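Green cabinet tests, simulated room

Captures from the sim side of the Plimness manipulation stack, posted for people following the contact planner work. The robot has two arms and a gripper on each, and the room is a stock one with a brick wall, a floating shelf and a large green cabinet. All views are taken from the robot itself.
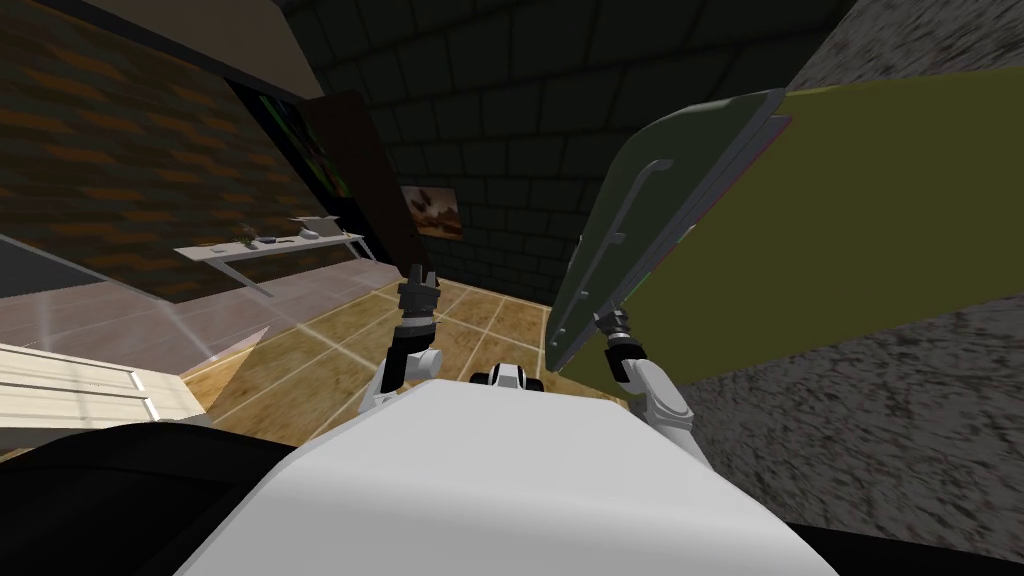
Wilczyńska, 8 September 2020

Right gripper closed on the lower edge of a dark green panel, left gripper open and empty. The grasp planner scores edge grasps and handle grasps separately, and the weighting between the two is still set by hand in the config file.

The planner draws 500 candidate grasps per query and discards any that put the wrist inside the cabinet's collision mesh. In the current build 248 is the cap on what goes through to the full inverse kinematics check — anything past that is dropped by score.

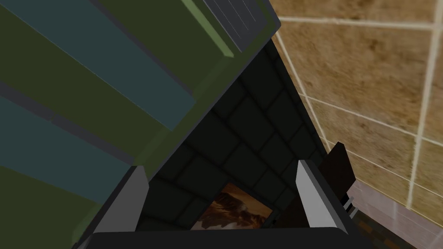

Collision meshes are simplified before load. Grooves between the coloured bands are flattened, so the planner treats the whole front as one face. Hala Bitar is testing a finer mesh of 772 triangles, and planning time is the main thing she is measuring.

Arm trajectories are planned jointly for both sides, even when only one arm has a target. The idle arm gets a posture cost and a clearance cost.
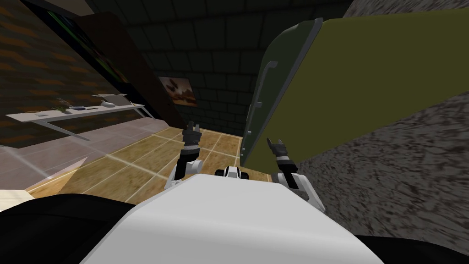

Does the planner replan while an arm is moving?
It replans every 300 milliseconds and splices the new path in at the next waypoint, provided the joint velocities match within tolerance.

Splicing is handled by Enow, our trajectory server. It logs each rejected splice with the joint that caused the rejection, and Ilham Purba has written a small viewer for those logs.

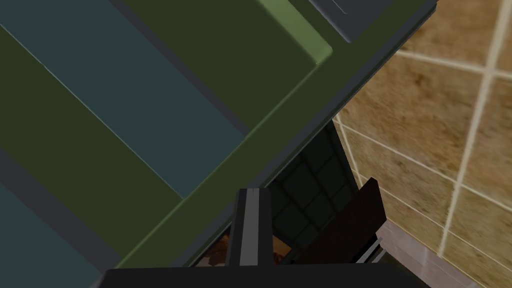

The viewer colours each joint by its velocity error and can step backward through a run. It reads Itel log files directly, including compressed ones. Wrist roll is the usual offender at steep approach angles, and the tolerance for that joint will be split out into its own parameter in the December release.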